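Velum support: playback ticket, Kubíček music video
Status: resolved, one item open 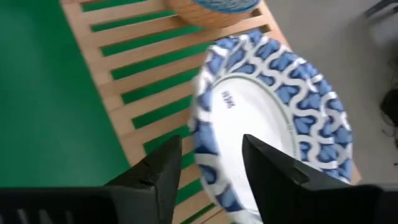

Reported by Adelmo Rizzi, label services, Barkico. The new Kubíček video plays correctly on desktop but loses lip sync on phones. Drift is not noticeable in the first verse and is obvious by the second chorus. Fans are commenting on it under the premiere post. The label wants it fixed before the dance challenge opens in the evening.

Details supplied with ticket
Title: Nallitz (official video)
Master: 25 fps, stereo audio at 48 kHz
Upload route: Velum web uploader
Affected: phone app, both platforms
Not affected: desktop browser, TV app

09:40
Reproduced on a test phone. Audio leads picture by 400 ms at the second chorus. Seeking backwards clears it for a few seconds, then it returns. Same result on Wi-Fi and mobile data, so network ruled out.

09:55
Checked the delivered master. Audio and video durations match. No variable frame rate flag. File is clean and does not need to be re-exported. Adelmo told to hold off sending a new one, as a second upload would reset the play count and break the link already sent to press.

10:20
Compared renditions. The desktop ladder was built from the master. The phone ladder was built from the teaser, which the label had uploaded earlier under the same release and later replaced. Teaser was cut at 24 fps. The replace job swapped the picture but kept the old timing table for the phone renditions.

10:35
Asked Adelmo whether the teaser was replaced or deleted first. Reply: "Replaced. The button said replace." Confirmed in the release history.

10:50
Purged phone renditions and queued a rebuild from the master. Job failed at segment 8 with a timing mismatch. The old table was still attached to the release, and a purge does not remove it.

11:15
Detached the table by hand, queued again. Job completed. Segment count now equal on both ladders.

11:30
Test phone still shows drift. Cleared app cache, drift gone. Second phone with no previous plays was fine from the start. Edge cache flushed for this release in all regions.

12:10
Adelmo reports the video is in sync on his own phone but the comment preview clip is still off. The preview is a separate file, made at the time of first publish. Regenerated. He confirms sync at the chorus and at the last line.

12:25
Asked by the label whether viewers have to do anything. Anyone who played the video before the flush may need to close and reopen the app. Suggested wording sent for the pinned comment.

13:00
Play count checked before and after the rebuild. No loss. The 754 comments on the premiere post are intact.

Cause
Replace job carries over the timing table when the new file has a different frame rate from the old one.

Workaround
Until the job is corrected, publish teasers as their own release. If a teaser has already been replaced, raise a ticket and quote the release title. Do not delete the release.

Open
Subtitles in 4 languages were timed against the teaser. The English file has been checked and is correct. The other three are with Barkico for checking. Ticket stays linked until they reply.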